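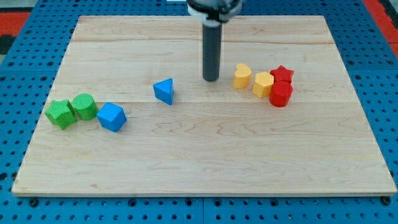 Pour Sotiris Kouris, les jeux de formes de son enfance avaient un défaut : on finissait toujours par perdre une pièce sous le canapé, et tout le jeu partait au grenier. Avec Wirkutell, il aimerait que la pièce perdue se remplace et que la partie continue.

Décembre — Communiqué de presse, par Ksawery Głowacki, atelier Darkel

L'atelier Darkel présente Wirkutell, sa nouvelle collection de petits blocs de formes et de couleurs à poser, trier et assortir sur un plateau de bois clair. La collection est proposée aux écoles maternelles, aux ludothèques et aux familles. Nous y travaillons depuis deux hivers et nous sommes très heureux de la voir enfin sortir de l'atelier !

Le principe tient en peu de mots. Des blocs en plastique, de petite taille, quatre couleurs dans le jeu de départ, et un plateau large et plat sur lequel l'enfant fait ce qu'il veut. On peut ranger par couleur, par forme, tout mélanger, construire une histoire ou suivre l'une des propositions du livret (il y en a 20, de la plus simple à la franchement retorse). Le livret ne donne pas de solutions. Nous en avons longuement discuté entre nous, et les enseignantes qui ont prêté leur classe pour les essais ont tranché : les enfants se corrigent très bien entre eux.

Le plateau est venu plus tard. Les premiers prototypes se jouaient à même la table, et les blocs filaient par terre à la moindre manche qui passait. Une surface en bois, au veinage discret, change beaucoup de choses : les couleurs ressortent, l'espace de jeu se voit du premier coup d'œil et deux enfants peuvent s'installer face à face. Les plateaux sont préparés chez Juntunen, qui nous accompagne depuis nos débuts.

Les blocs se vendent aussi à l'unité, dans toutes les formes de la collection. C'est le point auquel nous tenions le plus — un jeu incomplet est un jeu qu'on ne sort plus. Une page de commande sera ouverte en même temps que la vente, et les ludothèques pourront y regrouper leurs demandes.

Le premier tirage est de 3000 coffrets. 97 d'entre eux sont déjà réservés aux classes qui ont participé aux essais et partiront avant les fêtes, avec un mot de toute l'équipe. La suite sera distribuée par Widia, en boutique et par correspondance.

Une après-midi de jeu ouverte à tous aura lieu à l'atelier pour le lancement, à partir de 14 heures. Les plateaux seront sortis, le goûter aussi, et les adultes ont le droit de jouer.

Contact presse : Ksawery Głowacki, atelier Darkel — © Darkel, tous droits réservés — Retour en haut de page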